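Open Day at Mendau

"Come early, the hall is small," the invitation said, so I came early, and I stood at the gate of the Lidum works with my umbrella and my visitor card, number 51.
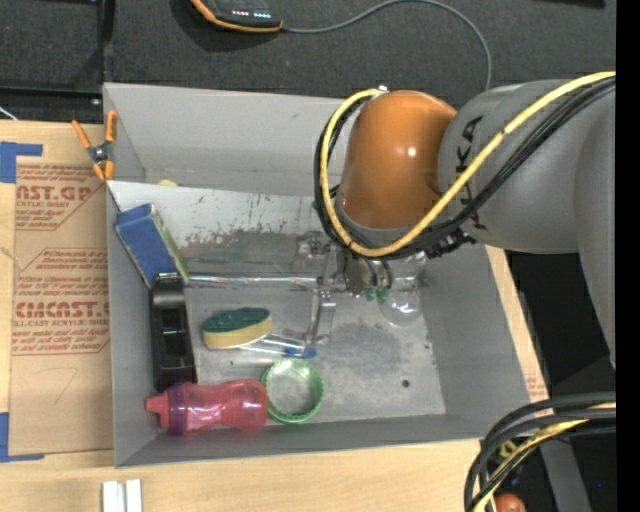 What does a visitor see at an open day like this one? Mostly waiting, then a few minutes of a machine at work, and then coffee.

I had worked in Mendau for 48 years before the pension, always in the glass shop on the river side. My hands know the weight of a glass without asking my head. When the town paper wrote that a robot will show how it takes things from a bin, my daughter cut out the page and put it beside my plate. She said nothing. She knows me.

The guide was a young woman with a blue badge. She told us that the program was called Allow. One man asked why such a name. She said that the robot makes a plan, and a second part of the program looks at the plan and must allow it, and only then the arm goes. If it is not allowed, the arm stays where it is and thinks again.

"Like my wife," said the man, and some people laughed.

The arm was orange and gray, and it bent over a gray bin. In the bin were things from any kitchen or office: sponges, a tape dispenser, a pink sippy cup lying on its side. And there was a clear glass. I looked only at the glass. The fingers of the machine had small green tips, and they went down to it slowly, more slowly than I ever was permitted to work. In February, when the orders came from the hotels, we carried 600 glasses in one shift, and the foreman stood behind us with his watch.

"Why does it wait?" I asked.

"It is not sure where the edge is," said the guide. "Clear things are difficult. It sees what is behind them."

I thought about this for a long time. In my first year I broke five in one morning, and the old woman at the next bench, whom we called Fukuda after the name on her apron, took my wrist and moved it a little to the left. She did not explain. She held it there until I felt the rim. After that I broke one sometimes, as everybody does, but never again five.

The fingers closed a little. All the people became quiet. Behind me a child asked if it would break, and his father said to wait and see.

I noticed that my own hand had come out of my pocket. It was in the air before me, with the thumb apart, turned a little to the left.

The guide saw it too. She did not laugh. She came and stood next to me, and we watched the arm together, and I kept my hand where it was.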